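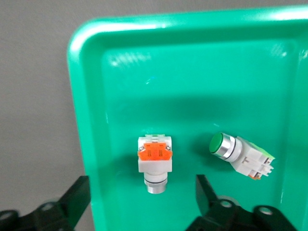
The Button Hunters of Ulitz

Press the call button in the old grain elevator at Ulitz and you feel it before you hear it: a quarter inch of travel, a bit of push-back, then a clunk that runs right up your finger. I pressed it six times. I would have kept going, but there was a line behind me!

Ulitz is a small mill town with one diner and, every April, a swap meet given over entirely to switches. Knife switches, toggles, doorbells, elevator panels, the big red mushroom heads off factory presses – if it opens or closes a circuit, somebody has it on a folding table. This spring there were 200 tables, and I didn't get to half of them before lunch.

What surprised me most was how much people talk about feel. Collectors will close their eyes and work a button slowly, hunting for the point where the contacts meet. The Morkon buttons, made across the river until the plant shut, are loved for a late, heavy break. Skillska fans like theirs light and quick. I changed sides twice before noon and bought one of each.

Prices are friendly. Most of what I saw cost less than a sandwich, though a brass lobby panel from the Abdella Hotel, with all its floor numbers still sharp, had a tag of $1,000 and a small crowd around it all day. It was gone by closing.

Then there's the cleaning, which has its own tent. Contact cleaner, cotton swabs, old toothbrushes, and a lot of friendly arguing over whether to polish brass or leave it brown. I'm for brown now, after hearing both sides at great length (and over two slices of rhubarb pie).

The meet is back next April, in the same field behind the elevator. Bring cash, a small screwdriver and a bag with a zipper – the little springs get everywhere.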